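鼓声要从观众席底下冒出来:音乐剧《Jatoi》九月登陆Areo剧场

发布时间:2022年2月13日 栏目:演出

盼了整整一个冬天的消息终于落地了!Areo剧场今天中午确认,Zostard剧团的原创打击乐音乐剧《Jatoi》将在九月首演,驻场演到年底,首批门票已经开售。截至记者发稿,首批放出的2,000张票已经全部有主,剧场售票处正在安排第二批,开售时间会在剧场公告栏和剧团的订阅邮件里同步公布。

对常来Areo看戏的观众来说,这部戏的名字不算陌生。去年秋天剧团在这里办过一个晚上的试演,只演了上半场的片段,没有布景,演员穿着自己的便服,鼓是从排练厅一面一面搬过来的。那天晚上返场返到后来,乐手把鼓槌都递给了前排观众,整排人跟着敲,敲得七零八落,却高兴得不得了。散场以后还有人站在门口用手掌拍着栏杆,把主题节奏又打了一遍。记者当时也在场,回家路上脑子里全是那段“咚、咚咚、哒”,第二天早上刷牙的时候还在跟着打拍子。

完整版的《Jatoi》讲的是一座河港小城里的鼓匠一家。父亲做了一辈子鼓,耳朵渐渐听不清了,女儿从外地赶回来,想在老铺子关门之前替他把最后一面大鼓蒙上皮。故事线很简单,一个黄昏开始,一个清晨结束,中间穿插着街坊、船工、卖炸糕的小贩,还有一支总是排不齐的婚礼乐队。戏里的每一个人几乎都有自己的节奏型,船工是沉的,小贩是碎的,女儿刚回家时走路的拍子和整条街都对不上,到了下半场才慢慢合进去。

作曲兼导演Tanko Amadi说,这个点子最早来自一次长途大巴。“后座有个小孩一直拿勺子敲保温杯,前面的大人在吵架,司机在哼歌,过了一会儿三种声音居然对上了。我当时就在车票背面记谱,下车的时候票都写满了。”那张车票上的几小节,现在是全剧的开场。

Amadi写这部戏用了两年,其中很长时间花在删东西上。最初的版本里有一整场暴风雨,乐手要跑遍舞台四角;后来他觉得太吵,把暴风雨压成了一段轻得几乎听不见的指尖鼓。试听过的人都说,这一段反而最让人屏住呼吸。记者在排练厅门外听过一小会儿,走廊里有人拧开一瓶汽水,那一声“哧”简直像打雷!

主演Nneka Iyamu饰演女儿。熟悉她的观众多半是从独唱会认识她的,那副中低音又暖又有分量,唱慢歌的时候特别抓人。到了《Jatoi》,她除了唱,还得打鼓,而且是真打,全场没有替手,也不放录音。Iyamu说自己一开始连握槌都不对,练了几个星期,虎口先起泡后起茧。“最难的是边唱边打。唱的那句往前跑,手要往后拽,像牵着一条大狗过马路。”她说着就在桌沿上示范了一段,果然左右手各走各的,嘴里还哼着旋律,一桌子人都听愣了。

舞台也跟着大改。Areo剧场的镜框式舞台这次会往外伸,一直伸到原来的前三排,观众从三面围坐。改造之后全场共590个座位,比原来少了一些,换来的是几乎每个位子都能看清演员的手。观众席地板下面还会装上共鸣箱,大鼓一响,震动顺着椅子腿传上来。剧场技术组上个月做过一次小范围测试,坐在后排的几位工作人员说,连放在膝盖上的节目单都在抖。

灯光方案同样值得期待。设计团队把鼓点接进了灯控系统,乐手手上的轻重会直接影响灯光的明暗,所以每一晚的光都会有细微的差别。Amadi很喜欢这一点,他说演员哪天兴致高,观众从颜色上就能看出来。上半场以黄昏的暖色为主,到了蒙鼓皮那一段,整座舞台会一点一点沉进蓝色里,只留一束窄光照着工作台。
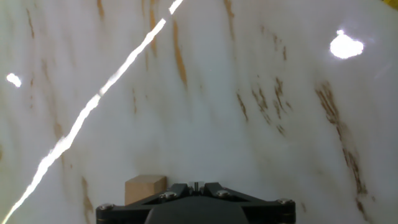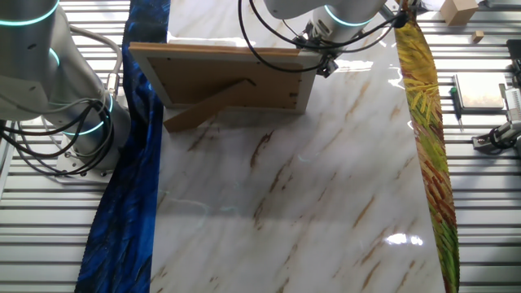
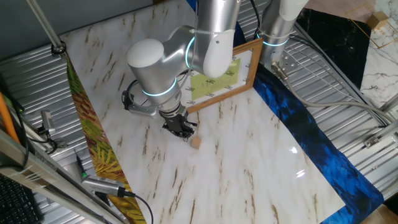
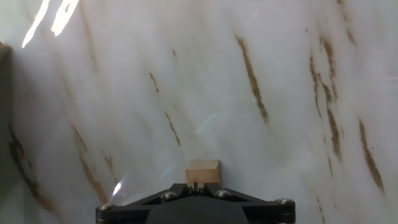
大厅里也有戏看

开演之前的那一段时间,剧团也没打算放过。演出季期间,剧场大厅会提前开门,婚礼乐队的几位演员会带妆在大厅里走动演奏,和戏里一样,故意排不齐。观众可以跟着他们从楼梯口一路走到检票口,走着走着,戏就算开始了。第一次来的朋友建议早点到,错过这一段真的可惜。

大厅东侧的Zuletti咖啡吧会推出和剧情呼应的小食,炸糕是一定有的,配椰子酱或者辣番茄酱,另外还有姜味热饮。咖啡吧的师傅为了炸糕的大小试了好几轮,太大了拿在手里不方便进场,太小了又不够吃,最后定下来的尺寸刚好三口一个。中场休息时间比平时的戏长一点,排队不用太着急。

跟着敲:工作坊三月开始报名

看得手痒的观众还有一个好去处。Zostard剧团会在首演之前办一系列打击乐工作坊,由剧中的乐手带班,零基础也能来,鼓和槌都由剧团准备。课程内容包括全剧的主题节奏、船工段落的合奏,以及一小段指尖鼓。最后一次课会挪到Areo的舞台上进行,学员能亲自体会一下共鸣箱的威力。

工作坊分成人班和亲子班,亲子班的鼓会矮一截,节奏也编得更像游戏。剧团说,报名通道三月开放,名额按报名先后排定。去年试演那天抢到鼓槌的前排观众,有好几位已经写信来问了,其中一位还附上了自己用饭盒打主题节奏的录音,Amadi听完当场回信,请对方一定要来。

剧团同时在征集“身边的鼓声”,任何录音都可以,洗衣机脱水、火车过铁桥、奶奶剁馅,长短不限。到目前为止收到的录音已经超过3,000段,声音设计组正在一段一段地听,选中的会编进第二幕的街市场景里,提供者的名字会印在节目单上。征集持续到四月底。记者听了其中几段,最喜欢的是一段雨点落在铁皮棚上的,前半段稀稀拉拉,忽然一下子密起来,接着有人在远处喊了一声收衣服。

乐队阵容与排练进度

乐队方面,除了剧团原有的打击乐手之外,这次还加了低音提琴和手风琴。手风琴主要负责婚礼乐队的段落,据说谱子里专门写明了哪些音要拉得稍微偏一点,拉得太准了还得重来。低音提琴在下半场有一段很长的独白式伴奏,托着Iyamu唱父亲的那首歌。那首歌试演时没有露面,排练厅里听过的人口风都很紧,只肯说一句“带纸巾”。

目前上半场已经可以从头到尾走下来,下半场还在调整几处转场。舞台改造六月动工,施工期间Areo的小剧场照常开放,原定的室内乐系列和儿童故事会不受影响,观众请改走南侧入口。八月起剧组进入大剧场合成,届时会开放一次彩排给工作坊学员观看。

购票与入场须知

第二批门票同样分三个价位,三面座席均有各价位的票可选。想感受地板震动最强的位置,可以选靠近舞台两侧的中排;想看清乐手全貌,正面后排的视野更完整。

演出含中场休息,剧中有数次突然的强音和短暂的全暗,带小朋友的家长请留意。对震动敏感的观众,购票时可以向售票处说明,剧场在楼上边座留出了一块不装共鸣箱的区域,票价相同。使用轮椅的观众可从南侧入口乘电梯直达座席。

迟到的观众需等到第一首歌结束后由工作人员带入。考虑到开场就是大巴车票上的那几小节,强烈建议各位准时!

已经买到首批票的观众,电子票会在六月前发到邮箱,选择取纸质票的,可在演出当天到售票处领取。纸质票的背面印有主题节奏的谱子,留了几行空白的五线谱。

(本报演出组报道)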